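Hincombe Laundry Room > Help > Folding and Tables FAQ

Folding questions, answered by me (the one who folds)

I get the same handful of questions at the counter every week, usually while my arms are full, so I sat down and typed out proper answers. I run the wash-and-fold side at Hincombe and I've folded an awful lot of other people's T-shirts. These are my habits and you're welcome to argue with them! Last updated September 6, 2025.

Do I really need a table to fold on?

You can fold on a bed, and I did for years, but my back complained and so did my sweaters. A bed gives under your hands, so the fabric sinks and shifts just as you get the sleeves lined up. A table stays put. Any flat one will do as long as it's clean and there's nothing rough on it to snag a knit. I like a pale top because I can spot lint and leftover crumbs before they end up on somebody's good shirt.

How high should it be?

High enough that you can lay your palms flat without stooping. Our tables came up too low for me, so I set them on blocks from Zelwood, the lumber place on the corner. Four blocks to a table, and they haven't budged. If you're short, skip the blocks. My sister-in-law uses her kitchen table at home and thinks I'm making a fuss.

Where do I start with something that's come out all twisted?

Pick it up by the shoulders or the waistband, whichever you can find first, and give it one good shake. Then lay it down and look for the seams. Seams are your friends here. If the thing has rolled itself into a long sausage (jersey loves to do this), don't start folding the sausage! Find a corner, hold it, and ease the rest open with your other hand. I see people smooth the top layer beautifully while there's a whole sleeve wadded up underneath, and then they wonder why the stack leans.

Does it matter if part of it hangs over the edge of the table?

A little, yes. The hanging bit pulls on the rest, and slippery fabrics will go right off onto the floor while you're reaching for the next piece. I scoot everything toward the middle before I make the first fold.
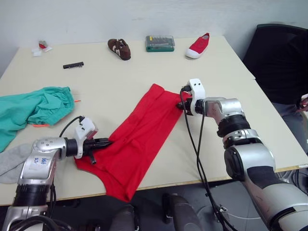

With heavy things like bath sheets I break my own rule and let the far end drape, then bring it back up and over in one go. It's quicker and a towel can take it.

One thing at a time, or dump the whole load out?

I keep one piece in front of me and push the rest off to the side. I know people who spread the entire basket across the table and pick through it, and if that makes you happy, go ahead. For me it turns into a wrinkled mountain that I have to keep moving out of my own way. The side pile can be as messy as it likes until its turn comes.

Should I sort by color before I fold?

For washing, please, yes. For folding I don't bother, I sort by whose it is or by which drawer it's going in. The one exception is a new bright red anything. I keep those away from pale stuff until they've been through a few washes on their own, and I make sure they're completely dry before they go in a stack. I learned that with a set of cream pillowcases one December, and I'd prefer not to discuss it further.

What about folding boards?

I own a Flestine board, and it does make very even shirts. It also lives behind the dryer most of the time. If you're folding a team's worth of jerseys, dig one out. For a regular family load I find that by the time I've got the collar in the right spot I could've been done by hand.

Can you get creases out without ironing?

Often! Smooth from the center outward with flat hands while the fabric is still a bit warm from the dryer, then fold it and let it sit under the stack. Linen will laugh at this. Cotton blends mostly behave.

How long does a load take you?

A regular mixed load takes me 19 minutes if the phone leaves me alone. Baby clothes take forever, and socks I refuse to count toward anything.

Can I book a table for a big job?

Yes, the long one by the window. Ask at the counter or put your name on the sheet. The Moradi building next door has its own laundry downstairs, but their residents are welcome to use our tables too, and plenty of them do on weekends.

Do you fold fitted sheets?

I do, and I'll show you how if it's quiet. Bring your own sheet, and come before the after-work crowd.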